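Ticket 486: Kitchen tap at Orus house drips at night, stops when anyone looks at it
Opened by: Halvard Sundqvist
Assigned to: Chinyere Babalola, Stisum Property Desk
Status: Closed, grudgingly

Halvard, first message
The tap drips. It drips from bedtime until breakfast and then behaves itself all day like a choirboy. I have tightened the handle, loosened the handle and spoken to the handle. The tap is an Amundsen single lever, put in when the kitchen was redone in February. Please send a person.

Chinyere
Thanks, Halvard. Before I send a person, please put a cup under the spout at bedtime and tell me how full it is in the morning. Any cup will do.

Halvard
Plastic, blue, very scientific. 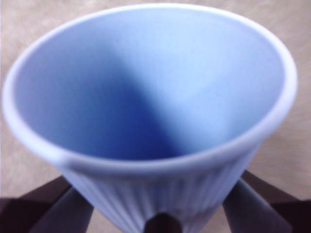 Day two

Halvard
Over 5 ounces by breakfast. I poured it into a measuring jug, then drank my coffee out of spite. The lever was fully down and pushed to cold.

Chinyere
That's too much for leftover water in the spout. It could be the cartridge, or pressure that climbs overnight when the street isn't using any. Do you have a gauge? The Fivisport kind that screws onto a garden spigot is fine. Leave it on overnight, but only if nobody is going to run a bath at midnight.

Halvard
I now own a gauge. It read 44 psi at supper and a good deal more when I got up. I don't know what that means but I resent it.

Chinyere
It means the pressure regulator by the meter is letting the street pressure creep through. Your tap is just the first thing to complain. Same cup test tonight, please, with the main shut off after you've brushed your teeth.

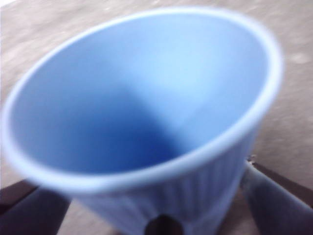

Cup used for both overnight tests

Halvard
A few drops, and I slept. My wife says this is the first time a ticket has improved the marriage.

Visit notes, Chinyere
Replaced the regulator. Pulled the cartridge as well, found grit on the seal, rinsed it and put it back. Checked again after 7 hours — pressure steady, spout quiet. Halvard asked about outlets while I was there. I told him that's a separate ticket.

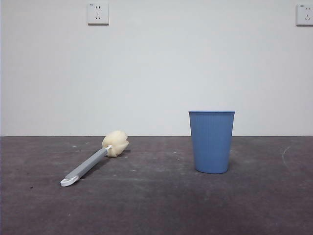

Wall outlet, left of center. See separate ticket.

Halvard
I'd have thought you could do both. Fine. The toilet has started to hum.

Chinyere
Also a separate ticket.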